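Starnirano Robotics Club: our cloth project

Welcome to our small gallery. We are a student club, and this year our project is to teach two robot arms to handle cloth. It is slower than we expected, because cloth never lies the same way two times. Lotte Willems looks after the arms and Duarte Neves writes the program, which we call Hulletti.
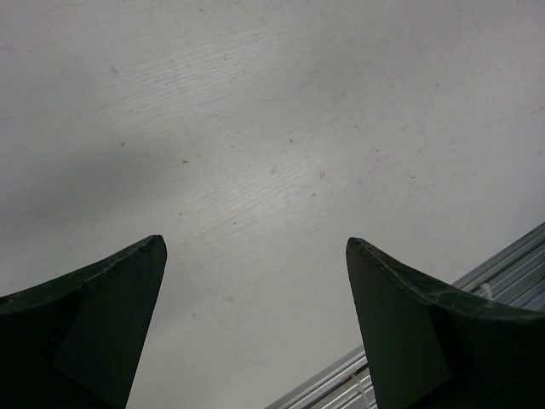
The dark green fingers, open over the pale surface.
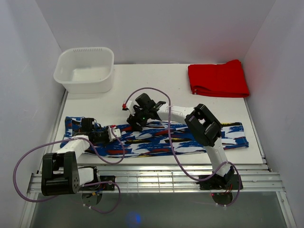 Both arms at the patterned cloth, with the folded red one in the corner.

Our goal for December is 137 good folds, and we keep every result in a notebook, also the bad ones. New members are welcome, and you do not need to know programming before you join. We meet in the Michiels room after classes. Please bring an old tea towel in a bright colour if you have one at home, we always need more.

Page updated 7 Jun 2020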